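## 4. The sorting task as the students ran it

The third term of the Keltia module was given over to a single task, chosen by the students themselves after a vote: clearing a cluttered bench and putting each item where it belongs. We had argued for something duller. A tidy-up task sounds modest, but it hides a good many separate skills, and a class that has never collected demonstrations before has little chance of knowing which of them it is teaching. The vote went against us and we let it stand.

Demonstrations were recorded with the Domalar hand-held gripper, a two-fingered tool that a student holds and closes around an item while a camera mounted on it records. The appeal for a teaching lab is plain. No arm has to be booked, no one has to learn a teach pendant, and a group can be at work within minutes of arriving. The supplier's notes go further and suggest that data gathered this way will carry over to an arm with little loss. Our students repeated this claim in nearly every interim report. We saw very little in the course of the year that would let us agree with it, and a fair amount that made us doubt it.

The class collected 100 demonstrations, split between the two sites at Ancombe and Barbier. Students wrote their own protocol, which ran to a page. It fixed the starting position of the hand and the order in which items were to be picked up, but it said nothing of how the items should lie beforehand. Each group laid out its own bench, and no two groups did it the same way.

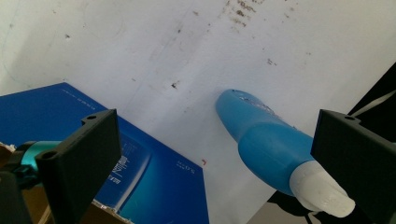

*Figure 3. Gripper-camera view during a demonstration. A blue plastic bottle with a frosted cap lies between the two black fingers, nearer to the right one; part of a blue book shows behind the left finger.*

It would be easy to call this variety, and several reports did. Variety is worth having when it is spread across the conditions one cares about. Left to habit, it tends to bunch. When we went back over the recordings, we found that 61 of them began with the target item already lying along the line between finger and thumb that a right-handed person would find comfortable. The students had made the task easy for themselves without meaning to, and the model trained on their data had every reason to learn that bottles turn up conveniently angled.

A second worry is colour. Blue items were common on both benches, for no better reason than that they were to hand, and where two things of similar colour sit close together the recordings give us no means of telling which of them the model was attending to. One group reported that its policy had 'learned the bottle'. We asked them to swap it for a clear one of similar size and run the trial again. The policy reached for the nearest blue thing in 7 of 19 attempts. The group's final report describes this as a lighting problem. That may be so, but they had not tested it, and the sentence should have said as much.

The third worry is the surface. Marks and creases stay put from one demonstration to the next unless somebody changes the covering, and a camera this close to the work sees them well. A small network will use whatever is steady. We asked both sites to change the covering halfway through the term. Ancombe did; Barbier did so for one group only, and the figures from the two sites should not be compared on this point, although the students' joint poster compares them.

None of this means the tool was a poor choice for teaching. Students who had to explain a failed reach learned more from it than those whose trials went well, and the marks for the written analysis bear that out to a small degree. Our objection is to the way success was counted. A demonstration was marked as good if the person holding the gripper finished the task - a measure of the student's hand, and of nothing else. The share of good demonstrations then appeared in the reports beside the share of successful robot trials, in the same table and in the same typeface, and most readers took the two as related.

For the next run of the module we have asked for three changes. Start positions will be drawn from a printed sheet before each recording. At least one trial item must share its colour with something else on the bench, and at least one must share it with nothing. Demonstration counts and robot trial results will go in separate tables. Whether students will keep to the sheet when time is short is another matter, and Section 5 sets out how we intend to check.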